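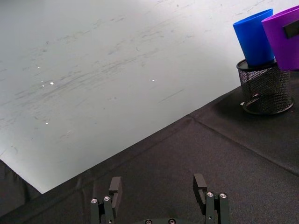

3. Valley fog and the evening readings

Anyone who has spent a winter in Wisdale will know how stubborn its fog can be, and we came to this part of the work with a good deal of affection for the place as well as a fair amount of frustration. Our three weather stations (Clulta on the ridge, Rätsep halfway down the slope and Pesten beside the river) gave us 504 evening readings of temperature, humidity and wind, and we are very grateful to Kaja Liepiņa and Aníbal Sotelo for keeping them going through some truly miserable weather.

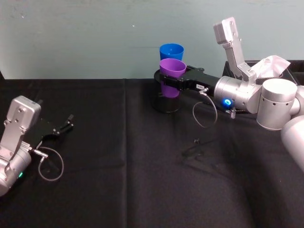

Of those evenings, 57 were followed by thick fog at Pesten before sunrise. What pleased us most was how well the gap in temperature between the ridge and the river at dusk separated foggy nights from clear ones. When Clulta was at least 2 degrees warmer than Pesten and the wind had dropped, fog was a good bet. The earlier notes by Ots and Grīnberga hinted at much the same thing, though they had only the river station to go on and had to guess at the rest.
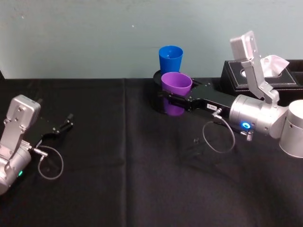 Does the same rule work in summer?

We would be wary of using it after May. Summer fog in the valley was rare and short-lived, and the few cases we had mostly came after heavy rain, when the ground was soaked and the dusk gap told us very little. Jamila Mollah's soil readings are a kinder guide for those months, and we return to them in Section 4.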